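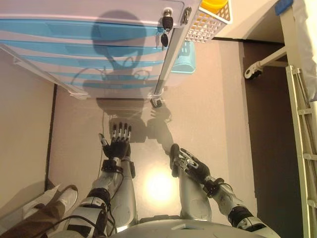 The drawer cart at Tallora, with its keys in the lock.

The nurses at Tallora have a new coworker, and it has already been told off for blocking the cart.

The care home started a trial on Thursday, April 6, 2023, that puts a two-armed robot on drawer duty – fetching packaged medicines and supplies from a wheeled cart and setting them out for staff to check. The software comes from Rolunitz, a small firm that until now mostly made scheduling tools, including the one Tallora's nurses still complain about.

The job sounds minor until you ask the people who do it. By the home's own reckoning, staff open a cart drawer 3,000 times a month, often while someone in the next bed is asking what time lunch is. Lunch is at noon. It has been at noon for 11 years.

"I didn't train for this so I could look for the box with the green stripe," said Zulkifli Sopacua, the charge nurse on days. "If it wants to look for the box with the green stripe, it can have the box with the green stripe."

He is less generous about speed. Sopacua can lay out a standard set in five minutes. The robot's best time so far is 20, and that was on a morning when all the boxes had been put back where they belonged, a condition the ward does not often meet.

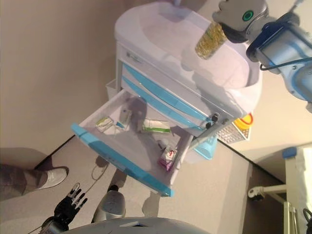
Bottles are a separate matter from boxes. A box has flat sides and stays where it is put, while a bottle set down a little crooked goes off on its own, so the trial gives them their own practice runs. A staff member stays within reach of the cart through every run and signs for what comes out of it. The robot does not sign for anything, and it does not hand anything to a resident. Those two rules came from the nurses, who wanted them in writing and got them in writing.

The keys stay with the nurses too. Rolunitz had proposed an electronic lock that the robot could open by itself. The night shift sent back a one-word reply, and the proposal was withdrawn.

What has changed so far is mostly the tidying. Drawers now have an agreed layout, restocking is done before breakfast instead of whenever, and spare baskets are no longer parked in the doorway. Several nurses admitted that this has saved them more time than the machine has. One asked whether they could keep the layout and send back the rest.

Management says no jobs will go. Sopacua says he has that in writing as well. The trial runs through July, when staff will vote on whether to extend it.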